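3.2 Contamination of the mixed paper and card fraction

Material entering the Ornurberg transfer station arrives in two streams. The first is the kerbside collection, in which households place paper and card in a single lidded bin emptied every second week. The second comes from the bring sites at Kellholm, where residents drop material into open-topped skips under part-time supervision. Both streams are tipped on the same hard standing but were kept apart for the purposes of this study, with a movable concrete barrier between the bays and separate loading shovels for each.

Sampling followed the coning and quartering method set out in Section 2. Each load was mixed, formed into a cone, flattened and divided, and opposite quarters were discarded until a working sample remained. A total of 526 samples were sorted by hand over the study period. Samples were weighed on arrival at the sorting table and again by category after sorting, and the difference between the two weights was recorded as sorting loss. Loss was mostly fine dust and moisture. Where it exceeded 3 per cent of the starting weight, the sample was excluded from the calculation of composition but kept for the estimate of moisture content.

The categories used were newsprint and magazines, office paper, corrugated card, uncoated packaging card, coated or laminated card, food-soiled paper, and non-fibre contaminants. The boundary between uncoated and coated packaging card caused the most disagreement between sorters. Many retail boxes carry a thin varnish that gives a sheen without greatly affecting pulping, while others carry a plastic film that stays intact in the pulper and must be screened out as reject. The two can be hard to tell apart by eye under the lighting available in a tipping hall. A tear test was therefore adopted: if a film could be seen stretching across the torn edge, the item was assigned to the coated category. Items that tore cleanly were assigned to uncoated card regardless of surface finish.

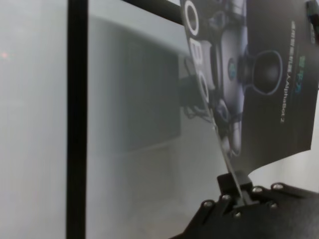 Figure 4. Glossy printed card, held upright.

The tear test reduced disagreement between paired sorters but did not remove it. Most of the remaining differences concerned small items, in particular sleeves, hang tags and inserts, which offer little length of edge to examine. In the kerbside stream these items made up a minor share by weight but a large share by count, and the choice of measure has a marked effect on how serious the problem appears. All results in this section are given by weight unless stated otherwise, in keeping with the terms under which the sorted fraction is sold.

Moisture was the second main source of variation. The skips at Kellholm have no covers, and card collected after rain reached the station with a much higher water content than the kerbside material. Wet corrugated card is heavier, and it also sticks to neighbouring items, so that film and food residue which would normally fall away during mixing are carried through into the sample. Samples taken from skips emptied after a wet Sunday showed this effect most clearly. A correction to dry weight was applied to all categories using oven-dried subsamples of 300 g, but no correction was attempted for material carried over by adhesion, and the contamination figures for wet loads should be read as upper estimates.

The two streams differed in the type of contaminant as well as in its quantity. Kerbside samples contained more food-soiled paper, chiefly takeaway boxes and kitchen roll, and more plastic film in the form of tied bags used to carry paper out to the bin. Bring-site samples contained more bulky non-fibre items, including expanded polystyrene left inside appliance boxes and lengths of strapping. From an operator's point of view the second group is easier to deal with. Bulky items can be picked out on the tipping floor before the material is loaded on to the belt, whereas film bags tend to open on the belt and wrap around the shafts of the disc screen.

An attempt was made to relate contamination to the collection round. The kerbside rounds were grouped according to housing type, using the classification applied by the Osum depot when planning vehicle routes. Rounds made up mainly of flats with shared bins gave higher levels of contamination than rounds of single houses, a finding in line with earlier work on shared containers. Within each housing group, however, the spread between rounds was wide, and the grouping on its own explained only a modest part of the variation. Crew practice may account for some of the remainder. Crews are permitted to leave a bin unemptied if the contents are plainly unsuitable, but the extent to which they do so was not recorded and is known to differ between vehicles.

The sorting line at the station follows the Espinoza layout, with a coarse disc screen ahead of the hand-picking cabin and a finer screen after it. Under this arrangement corrugated card is taken off first and the pickers work only on the smaller fraction. The layout performs well when the feed is dry. With wet feed, flattened boxes fold over the discs and carry small items with them into the corrugated product, and the screen must be stopped and cleared by hand. Stoppages were logged by the shift supervisor but not always with a stated cause, and it was not possible to separate those due to wet card from those due to film. A combined figure is used in the cost estimates in Section 4.

Two limits on these results should be noted. The sampling period did not cover the weeks after the winter holidays, when the amount of gift packaging and coated card is expected to rise. In addition, the sorters were drawn from the regular picking staff and were familiar with the buyer's acceptance rules, which may have led them to treat borderline items more strictly than an outside laboratory would. A small set of samples was sorted again by a second pair without sight of the first result, and the shift between categories was confined almost wholly to the two grades of packaging card. The share of non-fibre contaminants was little changed.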